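Old phones, new batteries: what the repair rules mean for the rest of us

10 Jun 2026 | By the newsletter desk 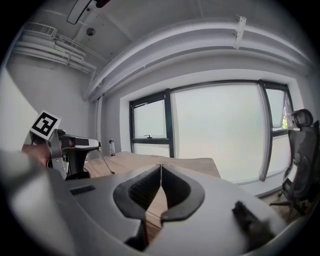
Print this item | E-mail this item

A good many of you wrote in after the last newsletter to ask about the Serkico 5, and whether it was worth hanging on to now that the battery barely gets most people past lunch. I had meant to answer in a couple of lines at the bottom of the page, but the letters kept coming, and they were such good letters (one of them ran to four pages and had a drawing in it) that the subject has earned a proper item of its own.

So, to begin with the news. Serkico has told its repair shops that it will go on selling batteries for the 5 and the 5 Mini until the end of next year. They were due to stop this December. The price is staying at 576 crowns if you fit it yourself, and 900 crowns if you hand the phone over the counter and let them do it. Those are the prices in the Trình shop and in the one on the ring road in Inddale, and I am told the postal service charges the same, plus the stamp.

Now, I know that 900 crowns sounds like a lot for a phone you may have been given by a son or daughter who had moved on to something shinier. I thought so too. But I had mine done in the spring and I can only say that it has been like having the phone back as it was when it came out of the box. It goes from breakfast to bedtime, and I have stopped carrying that dreadful charging brick in my coat, where it had worn a hole in the lining. The maximum capacity in the settings page said 71 per cent before and says a hundred now, and I do look at it more often than I should.

If you'd like to check your own, open Settings, then Battery, then the little line that says Condition. It is easy to miss, because on the older software it is grey on grey. Anything under 80 and you will very likely have noticed already, with the phone switching itself off in the cold or dropping from a quarter full to nothing while you are in the middle of a call to the surgery. Over 90, leave well alone and save your money.

Several readers asked whether they could do it themselves. Well, yes, with some patience! The kit comes with the battery, two small screwdrivers, a plastic pick and a strip of fresh glue for the back. The instructions are better than they used to be, with larger pictures, though they still skip over the business of warming the back cover, and you really must warm it or it won't budge. Please don't use an oven. A hairdryer on its middle setting is plenty. And do be gentle with the old battery when it comes out: never prise at it with anything metal, and if it looks at all swollen, stop there and take the whole phone to the shop, who will deal with it. The old ones go in the battery bin at the shop or at the recycling yard, never in the household rubbish.

One reader in Inddale wanted to know about the Droromia tablets, the ones with the blue back that the library was selling off. I'm afraid the news there is less cheerful. Droromia stopped making the battery for that model some while ago, and the ones you find for sale online for 95 crowns are not theirs. I've had two reports of these working perfectly well and one of a tablet that now won't charge past half, so I wouldn't like to recommend them. If yours still holds a charge for a film, I'd carry on as you are and keep it near a plug.

A word on software as well, as it came up in nearly every letter. A new battery doesn't make an old phone any safer to do your banking on. The Serkico 5 gets its security updates until the same date as the batteries, and after that it will still ring people up and take photographs and play the wireless, but I would move the bank and the email to something newer. The 5 Mini is on the same timetable. The older 4 has had its last update already, number 106, and if yours is asking you to install that one, do say yes, preferably overnight and with the charger in.

Before you hand any phone over a counter, copy your photographs somewhere else. The shops are careful people and mine came back with everything in its place, but they make you sign a form saying it isn't their fault if it doesn't, and I sat there wishing I had done it at home with a cup of tea. The backup takes an hour or so the first time. Write your passcode down too, somewhere sensible, for when the phone restarts and refuses your fingerprint until you've typed it in. I stood in the shop for quite some time trying to remember mine.

Next time I hope to get on to hearing aids that talk to your phone, which was the other thing in the postbag, and about which I know rather less, so if you have a pair and get on well with them (or badly), please write and tell me which make and how long you've had them.

You are receiving this newsletter because you signed up on our website. To stop receiving it or to change your address, use the link in your confirmation e-mail.

Print this item | E-mail this item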